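March 11, 2022
Two-arm cell, build log (shared bench, back wall)

Both arms were on the rail together today and I am in a great mood, so this entry will be long.

First, the boring stuff that took up the morning. The rail has been squared up again. I loosened everything, pushed the profiles flush, and worked from the middle outward with the long hex key. The old way (ends first, middle last) left a tiny bow that showed up as the left arm wanting to lean toward the wall. With the bolts done in the new order the carriage plates slide by hand all the way across. Lovely feeling. The spacing between the two base plates is now 88 cm on center, and I scribed a line on the back of the rail for each one so we can get back to it if somebody needs to pull an arm.

Power next. Both arms run off the Clisto supply, one fused branch each. I had them daisy-chained in September and every time the right shoulder moved fast the left one twitched. With separate branches they mind their own business. The Flito driver boards are the same ones as before, new firmware, and the bus ran at full rate with both arms talking. I logged 194 moves this afternoon and got 5 timeouts, every one of them on the left arm and every one with the elbow nearly straight. More on that below.

Then the fun part: reach tests with real stuff on the floor. I like using things with awkward shapes for this. Foam blocks make every gripper look clever.
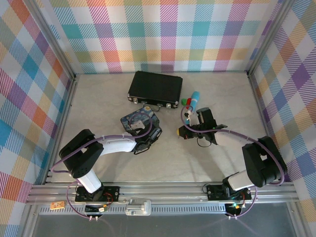

Starry Night box in the left gripper, right one open at the blue marker.

The left arm has the harder job, I think. A flat square thing wants to pivot between the fingers, and the more the wrist tilts, the more it wants to. I dropped the closing speed and raised the holding current a notch. Don't go higher than that, the wrist motor gets warm enough to make me nervous and I would rather have a slightly shy grip than cook another one.

The right arm is a joy. The new shoulder bearings from the Aranda kit took out nearly all the slop, and I can jog it in tiny steps near the floor without that little shudder we had all winter. If anyone wants to feel the difference, power it down and hold the forearm near the wrist. The old play is just gone!

Notes on the cables. I ran the purple ones along the links with white ties and left a generous loop at each shoulder. The loop matters a lot. With a tight run, the connector at the base takes the pull every time the arm reaches in, and I suspect that is where the left arm timeouts come from, since they only show up when it is stretched out. Things to try, in this order:

1. Reseat the left base connector and tug on it while the bus monitor is open.
2. Add slack between the shoulder and the first tie on the forearm.
3. Swap the left and right cables end to end and see whether the fault moves with the cable.
4. If it doesn't move, look at the driver board.

Please don't skip to number 4. Boards are slow to get and I have a history of blaming them.

Handover practice came after lunch. The idea is that both grippers can come to the middle, face to face, and pass things across without me holding my breath. For now I set a keep-out zone of 30 mm between the fingertips, and the arms stop politely at that distance and wait for a key press. It works in jog mode. It does not work yet when both are playing back recorded paths, because the two paths start a hair apart and drift. I want a shared start signal before anybody tries that at speed.

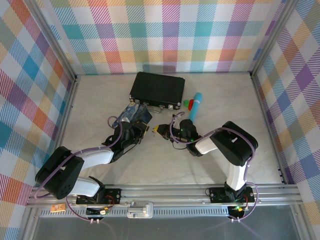
Comment added on the shared page, unsigned: the drift is probably the two logs using different clocks, and one time stamp from the host for both arms would fix it without any extra wiring. Also, would the keep-out zone still hold if the wrists are rolled, or is it measured from the finger centers only?

Good catch on both counts. It is measured from the finger centers, so a rolled wrist could cheat it. I'll change it to use the widest point of the gripper, which costs us a little room in the middle but I can live with that. And yes to the host time stamp. That is so much simpler than the trigger wire I had started drawing up, and I am happy to throw the drawing away.

Last job of the day was going over the hardware at the wrist end. The yellow pads have that waffle grid of square pockets molded in, and I'm curious what it does for grip on slick cardboard compared with a plain face. The sensor module with the two little lenses sits on its white bracket, and the cable comes out of the side of it, so watch that side when you roll the wrist. I went through the full roll range slowly with one hand on the stop button and wrote the soft limits into the Zindodar config file. They are tighter than the mechanical limits on purpose.

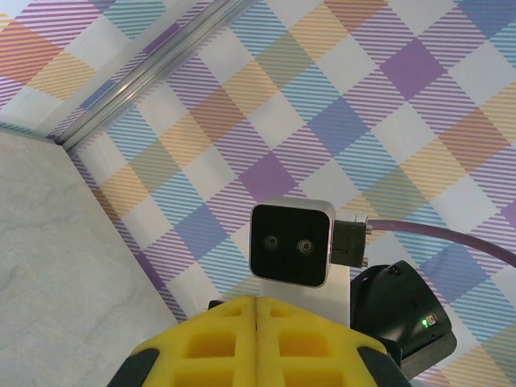
To do next

Left arm timeouts, steps 1 to 3 from the list.
Host time stamp for both logs, then retry the recorded paths at quarter speed.
Keep-out zone from the widest point of the gripper.
Grip test with plain pads against waffle pads, same item, same current.
Label the fuses. I keep saying this.
Put the long hex key back on the hook, it is in my coat pocket.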